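Teltville Neighbors Forum > House and Home > Floors

Thread: Refinish or just recoat? Oak floors, 1,545 sq ft

hallwaydan
Posted September 28, 2023

We closed on a house off Yupanqui Street last month. The whole main level is oak, 1,545 square feet according to the listing, and the finish is dull in the walking paths and fine under where the furniture used to be. No deep gouges. A few gray spots by the back door.

I had two people come look. First one said it all has to be sanded to bare wood. Second one said screen it and put on two coats of poly. The prices are far apart. I would like to have it finished before my in-laws come in November. Which way would you go?

marnie_k
Reply

Do the water test. Put a few drops on a worn spot and wait. If it beads up you still have finish and a recoat will hold. If it soaks in and the wood goes dark, you're down to bare wood there and a recoat will look patchy.

The gray spots are water damage. Recoating will not fix those.

Baltasar Zúñiga
Reply

Sand it. I did a recoat at my old place and it started peeling in the dining room the first winter. The previous owner had used one of those mop-on polish products and nothing sticks to that. You don't know what they put on your floor. With sanding it doesn't matter.

oldplaster
Reply

Disagree with Baltasar. You only get so many sandings out of a floor, and if it has been done a few times already you could be close to the tongue. Pull a floor register and look at the edge of the boards. That shows you how much wood is left above the groove.

Peeling from polish is a prep problem. Do a test patch in a closet first. Scuff it, put the poly on, let it cure, then scratch it with a coin. If it flakes, sand. If it holds, recoat.

hallwaydan
Reply

Water beads up everywhere except by the back door and one strip in front of the sink. I pulled a register and there looks to be plenty of wood. I will try the closet patch this weekend.

Is dust as bad as people say with screening? We have a baby and would rather not move out for long.

Đạt Tiêu
Reply

I screened ours myself in the spring with a rented buffer, 16 inch pad. Dust is a lot less than full sanding but there is still plenty, and it is very fine. It goes under doors and into closets. Tape plastic over every doorway and shut off the heat or AC while you work.

What took me longest was the cleanup between screening and coating. I vacuumed the whole floor, wiped it with a damp microfiber, let it dry, and vacuumed again. Corners and the strip along the baseboard are where it collects. 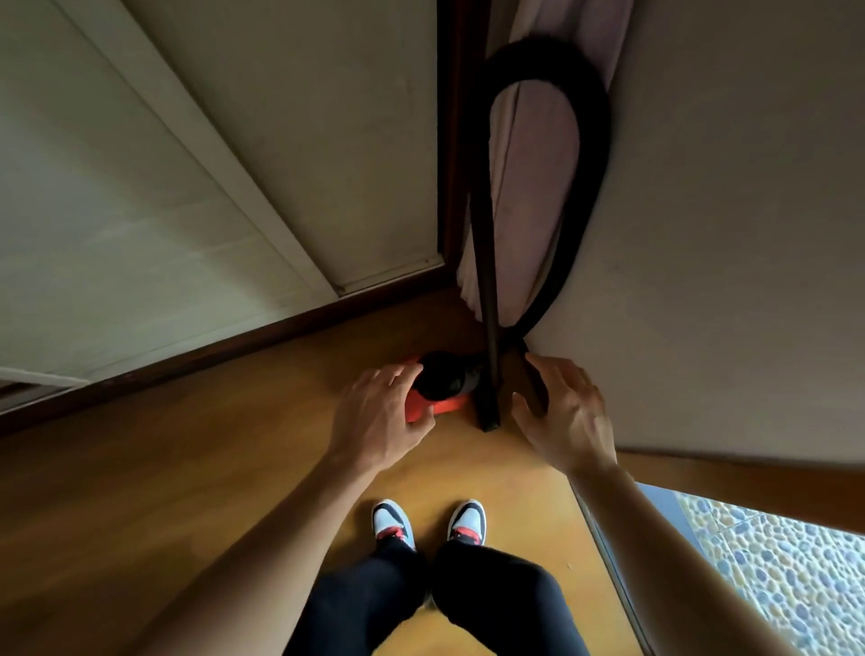 Use the bare floor attachment with the soft brush, no beater bar. Change the filter or clean it before the last pass or it blows the fine stuff right back out. Then wear clean socks and don't walk on it in shoes again until the last coat is down.

For the smell, water based was not bad. We slept at my sister's for two nights. Oil based I would plan on longer with a baby.

marnie_k
Reply

Second the water based. It goes on clear though, so if your floor has that amber color from old oil poly, check the patch in daylight and see if you like it.

Baltasar Zúñiga
Reply

Water based does not wear as well. I have a dog and kids and I would not use it in a kitchen. Everybody who recommends it has had it down less than a year.

oldplaster
Reply

Ours has been down 8 years, two-part water based, with a dog. There is a scratch by the patio door and that's about it. The cheap one-part stuff I would agree with you on.

Baltasar Zúñiga
Reply

Two-part costs a lot more, so now you're most of the way to the sanding price.

oldplaster
Reply

Not if he does the work himself.

hallwaydan
Reply

Closet patch passed. I let it sit the full cure time on the can and went at it with a quarter and nothing came up. Color looks the same to me.

Going with screen and recoat, two-part, and hiring out just the area by the back door to have those boards replaced. Does anyone know if Vollunent does small board repairs or only whole floors?

marnie_k
Reply

They did three boards for my neighbor. There was a minimum charge, so ask about that up front. Get the boards in before you screen so everything gets coated at the same time.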